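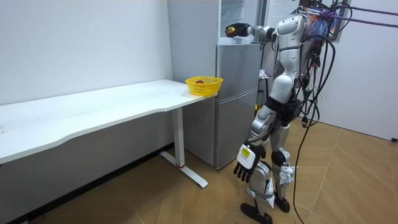
House rules for a robot and a fridge

The Stostgate rulebook came to us at 17 pages. I have read it more often than I've read my lease, and it has more to say about fruit. Most of it boils down to a few rules I'd keep.

Rule one: the straps stay on. A robot on two legs is always one bad step from being a very expensive rug. Baumgartner wanted the straps gone for demo day in March. Baumgartner doesn't pay for the knees.

Rule two: look before you reach. If two pieces of fruit are on the shelf, leave a clear gap between them. Ours had one, which may be the first time I've followed section 8 by choice. 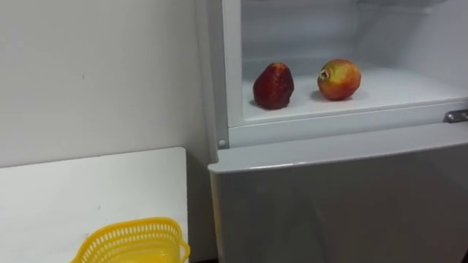 Rule three: the basket goes at the fridge end of the table. Plisar's draft says "within comfortable reach" and never says whose comfort. We told them so, and got a form back.
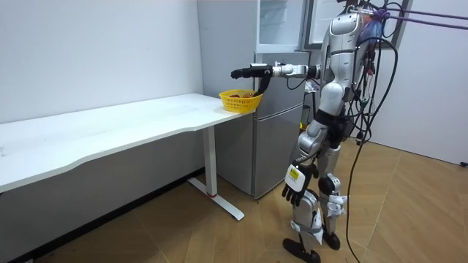
Rule four: a run ends with the doors shut. It's the rule everybody skips, me included, and our log has 823 entries to prove it. Fruit in the basket feels like the finish line — then you write "done" and go find coffee.

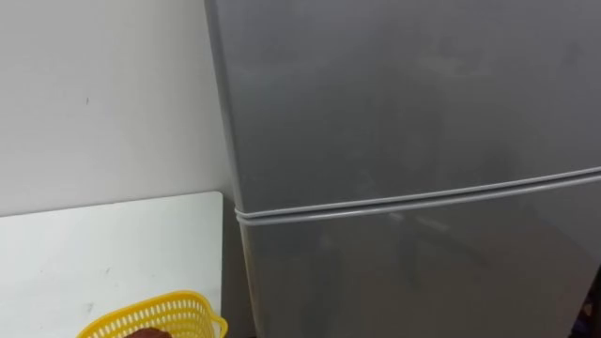 Brandard's checklist gives the doors their own box to tick, and I've stolen it for our sheet. It sits on page 2, right under the straps.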